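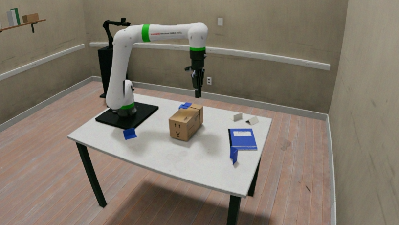 Filed under: Reissues and Pressings > Hard Rock
Print this message | E-mail this message

Subject: Re: Prider, "Stuncombe" reissue, side lengths and level

Replying to the message from the September digest, quoted in part:

> I have the new Hisico double LP of Stuncombe and the old single
> LP side by side. The new one is louder and the bass is firmer,
> but the guitars on side three sound pinched to me. The sticker
> says it was cut from the master tape. Is this the tape or is it
> the CD remix again? Also, why spread one album over four sides
> when it fit on two?
>
> My copy is HIS 806, black vinyl.

I have the same pressing and compared it over two evenings with the old LP and the first CD. Same cartridge for both records, tracking force checked between them, levels matched by ear on the spoken intro and then checked on the meter. What follows applies to my copies.

The side length question is the easy one. The first LP ran 23 minutes on side one and slightly less on side two. At that length the cutting engineer has to lower the level or narrow the bass, and on the old record both seem to have been done. The low end on the opening track is close to mono, and the kick drum has very little below the bass guitar. Spread over four sides, the grooves can be wider and the level can go up. My transfer of the reissue peaks 4 dB higher than the old LP at the same gain setting. That accounts for most of the "louder" and probably for the firmer bass as well.

The guitars are a separate matter. On the old LP the two rhythm guitars sit hard left and hard right with a short room sound behind them. On the reissue they are in the same positions, but the room sound is shorter and there is a lift in the upper mids. The CD remix moved the second guitar inward and replaced the snare. Neither change is present on HIS 806, so I don't think the remix was used.

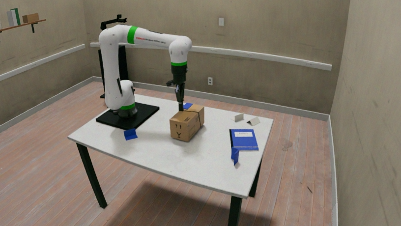 Another subscriber wrote to me off list that the lift is in the tape and the old LP was the one with the EQ. The argument was that the Ackermann cutting room routinely took the top down on long sides to keep the inner tracks clean, and that the reissue is simply the mix without that correction. The same person has a cassette of the album with the brighter guitars on it, and the cassette was not made from the LP master.

I can't rule that out. It would explain the guitars. It would not explain the shorter room sound, which should survive a treble cut in either direction. Compression would do it the other way around, bringing the room up. A gate or some noise reduction on the transfer is my best guess, and the fade at the end of side two supports it. On the old LP you can follow the hiss down to the groove noise. On the new one the hiss goes away before the music does.

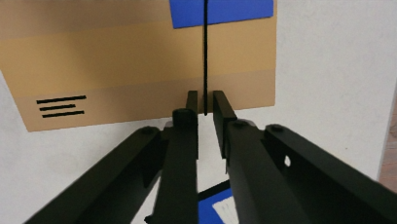 Carton with blue tape along the top edge.

Pressing quality: both discs flat, holes centered, one tick on side four that did not clean off. The sleeve reproduction is softer than the original, and the lyric insert has the second verse of the title track missing. The run-out on all 4 sides carries the catalog number and a stamped letter. I found no Ackermann mark on the reissue. The old LP has one on both sides.

Playing time on side three is the shortest of the set, so inner groove distortion should not be the cause of the pinched sound. I would check alignment first. With my arm set for the older standard, the last track on that side had a hard edge on the vocal. It went away after I realigned, and the upper mid lift stayed where it was. 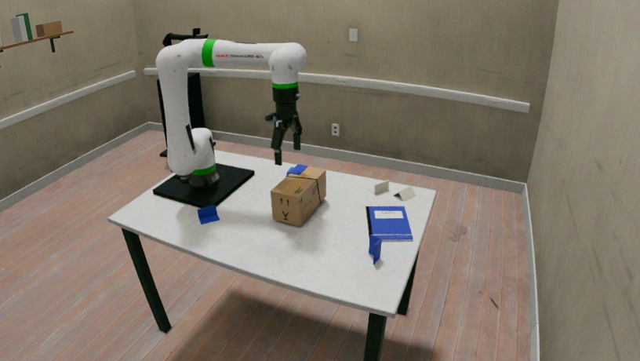 Is the reissue worth buying if you already own the first LP?

For the bass and the lower surface noise, it is. For the guitars I still play the old one, and I am keeping both.

If anyone has the cassette and a deck in good order, a short clip of the title track fade would help settle the noise reduction point. Please say what deck and what tape type, and leave the level alone.

More in this folder:
Prider, live EP: two mixes or one?
Hisico run-out codes, corrected list
Ackermann cuts and how to spot them
Stuncombe: track order on the cassette
Inner groove distortion, alignment thread (continued)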